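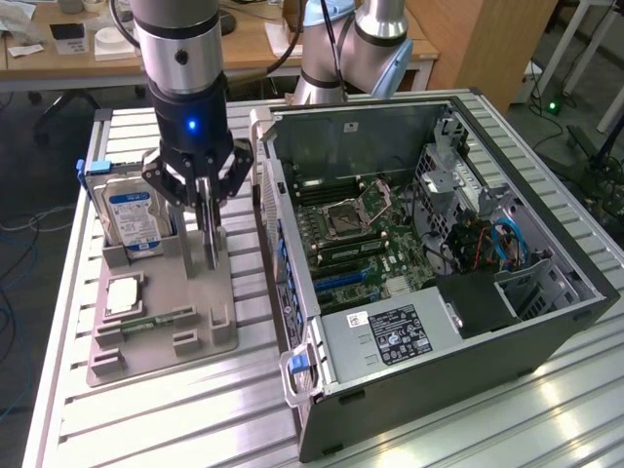 December 26, 2021

Moving the mail archive off the old disk

The archive has lived on one 3.5-inch hard drive since I moved to Grilstead. It holds every message I sent or received before I switched providers, in mbox format, one file per folder, with the occasional file that is two folders glued together by a client that has since been discontinued. Total size is 71 GB, most of it attachments. I had put off the migration since May and finished it over the holiday.

The target is Maildir, one message per file. I considered leaving everything in mbox and only copying the files to newer storage. Two things argued against it. Incremental backup of a large mbox file is wasteful, as a single changed status header near the top alters the file and some tools then copy all of it again. And a damaged region in an mbox file can hide the boundary between messages, so a parser may join two messages or lose the second one entirely. With Maildir a bad block costs one message, sometimes a few.

Step one was a read-only copy of the whole drive to an image file. I mounted the image and worked from that. The drive went back in the drawer and has not been connected since. Three sectors were unreadable on the first pass and two of those came back on a retry with a smaller block size. The last one falls inside a mailing list folder I would not have missed.

Step two was conversion. The mbox format separates messages with a line beginning "From" followed by a space. Any body line that starts the same way is supposed to be escaped with a ">" character, and there are at least four conventions for doing this. My files used two of them, depending on the year. One client relied on the Content-Length header and did no escaping at all, and this accounts for nearly all the trouble I had. A converter that trusts the separator splits such messages in half. A converter that trusts Content-Length walks off into the middle of the next message whenever the value is wrong, and it is wrong often.

I ended up writing a short script that treats a separator as valid only if the line parses as an address plus a date, the previous line is blank, and the next line looks like a header. Everything else is body text. Shabani Mosoti suggested the third test after I had spent an evening on the first two. Without it, quoted digests from the Ornine users list were being cut into fragments.

Checking took longer than converting. For each folder I compared the message count against the number of distinct Message-ID values, then looked at the differences by hand. Duplicates were mostly Cc copies to myself. Missing IDs belonged to drafts and to automated notices from the build server at Rirkeck, which never set the header. I also opened 200 messages at random and confirmed that attachments decoded. Six did not. All six were already damaged in the source – truncated base64, probably from a quota limit at the time of delivery.

Character sets deserve a note. Leonor Sampaio and Adoración Sarmiento both wrote to me for years from machines that labeled everything as US-ASCII and sent Latin-1. A strict indexer drops or replaces those bytes, so a search for either of their names with the accents intact misses part of the correspondence. I did not alter the stored messages. The index has a fallback instead: if the declared charset fails to decode, try UTF-8, then Windows-1252. This has been right in every case I checked.

File modification times are set from the Received header, topmost line, and from Date only if Received is absent. Date is written by the sender's clock. One correspondent's clock was in 1970 for most of a summer.

Storage is now two copies at home on different file systems and one encrypted copy at Beatrice Makokha's place in Shemweta. A checksum manifest sits next to each copy and gets verified monthly by cron. The verify job mails me only on failure – which means I still need a separate check that the job runs at all. That part is not written yet.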